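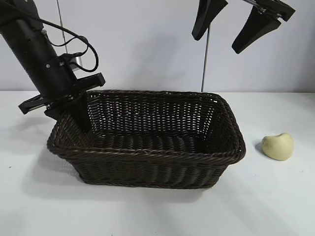 Call for participants: home baking and fruit storage diary study

Posted October 22, 2020

Huro is looking for people who buy fresh fruit every week and end up throwing some of it out. No judgment, we all do it. Study runs 3 weeks, from your own kitchen, nothing to install.

We want to know what happens to fruit between the store and the trash can. Where it sits, who eats it, when you give up on it and make muffins. Results go into a household food waste guide for the Maldonado area, out in February.

What you'd do

Keep a short diary, paper or online, your choice. One entry a day, takes a few minutes.
Weigh what you throw out. We mail you a kitchen scale, you keep it.
Store your fruit two ways: your usual way for the first half, then our way for the second half. Instructions come in the packet.
Bake or cook one thing a week from fruit thats past its best. Recipe cards included, or use your own.
One phone call at the end, 33 minutes max. We do watch the clock.

Who can join

18 or older
Live in Maldonado or Skiritz, or close enough to get mail from the Clorau depot
At least two people in the household
Buy fresh fruit weekly. Apples have to be part of it, sorry, the storage part is built on apples
An oven that works

Can't take you if you work in grocery or produce, or did our spring study. Kids in the house are fine. So are roommates, as long as they know about the diary and don't toss stuff without telling you.

About storage, as people keep emailing

You do not need special containers. A bowl, a drawer, a basket on the counter, all good. Only thing we ask is that you stick with the same one for the whole first half. If you switch partway write it down, with the day. Fridge people are welcome too, we need more of you.

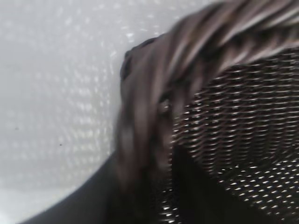

Dark woven basket, close up on the rim.

Pay

$680 per household for the full study. Half after the midpoint check-in, the rest after the phone call. If you drop out after midpoint you keep the first half. Groceries are not covered on top of that, please don't send reciepts.

Last time over 2720 people filled in the form and we could not answer everybody. This time you'll get an email either way.

How to apply

Fill in the form on the Huro study page. Have this ready:
how many people live with you and their ages
what fruit you bought in your last shop (rough list is ok)
where you keep it
mailing address, no PO boxes, the scale won't fit

One application per household. Two from the same address and we drop both.

Your data

Diaries are stored under a number, not your name. Address deleted once the scale arrives and payment has cleared. You can pull out any time and ask us to delete your entries, just use the contact box on the form.

Places are limited and we fill them as suitable forms come in, so sooner is better. Packets go out from Clorau as soon as you're confirmed. Questions also through the contact box please, the phone line is for people already in the study.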